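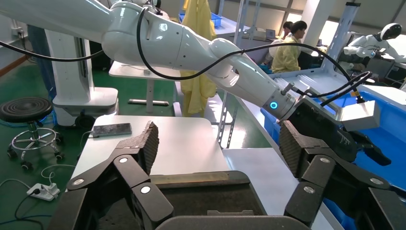

Cable maker Jestosen will move its production from Kirlow to the former Trerkerel carpet mill in Leone, the company told the town board on Tue 16 February. The move brings 56 jobs to a building that has stood idle for most of the past decade. Jestosen makes flexible power and signal cable, the kind that has to follow a joint without being pulled tight. The company does not make house wiring and has no plans to start.

Plant manager Mervin Petrenko told the board that the Kirlow site had become too small. The lines there are in three separate sheds, and copper has to be taken across an open yard between the first and the second. In winter that has meant stopping work to clear snow. The carpet mill has one long ground floor with a loading dock at each end, so wire can come in on the east side and finished reels can leave on the west.

"We looked at building new and the numbers were not good," Petrenko said. "The mill needs work, but the floor is sound and it was built to carry heavy machines."

Work on the roof is due to start as soon as the weather allows. The company wants the first line running in September, with the others to follow once they have been taken down and moved. Kirlow will keep working until then. Staff there have been offered their jobs in Leone, a drive of about half an hour, and Petrenko said most had accepted. He did not give a figure for how many of the 56 positions would be left for new hires. The openings will be posted at the town library and on the company's website in early summer. They will include machine operators, reel handlers and test bench staff, and training will be paid.

The plant will run 2 shifts, the later one ending at 11 p.m. There will be no night shift and no regular Sunday work. That was one of the main points raised by residents of Mill Street, who live closest to the west dock and remember trucks idling there when the carpet works was open. Under the permit, trucks must use the east gate before 7 a.m. and after 6 p.m., and engines have to be switched off during loading.

Several people at the meeting asked about smell. The outer jacket of a cable is put on hot, in a machine that pushes softened plastic or rubber around the core, and some of the older rubber mixes can be noticed outside a building. Petrenko said the company stopped using the strongest-smelling of these several years ago and that the extraction fans would be fitted with filters before any line is switched on. The town will take air readings at two points on Mill Street during the first three months.

Water was the other question. The jacketed cable is cooled in long troughs, and the company plans to use the mill's old well for this. The water goes around in a closed loop and is topped up when needed. The board asked for a meter on the well and for the readings to be sent in each quarter – a condition that was added to the permit before the vote.

The permit passed with one vote against. The board member who opposed it said she supported the plant but wanted the truck rules to cover Saturdays as well. The company said it would look at Saturday traffic after the first year.

Part of the mill will stay out of use. The upper floor, where the looms were, has no elevator large enough for reels, and its windows have to be replaced before anyone can work there. Jestosen has said it would rent the space cheaply to small businesses if the town can find money for the windows. An application for a state grant was turned down last year, and the board has not decided whether to apply again.

The large painted sign on the south wall, with the Trerkerel name in white letters, will be kept. It is not protected, but the company agreed to leave it when the local history group asked. A smaller Jestosen sign will go over the office door on the east side.

Parking was settled quickly. The lot behind the mill was resurfaced when the town used it for overflow during the bridge repairs, and it is large enough for both shifts at changeover. The footpath along its north edge – used by children walking to the middle school – will stay open and will get a fence and two new lights.

The plans for the building can be seen at the town office during normal hours. Written comments on the fence and the lighting are being taken until the end of the month.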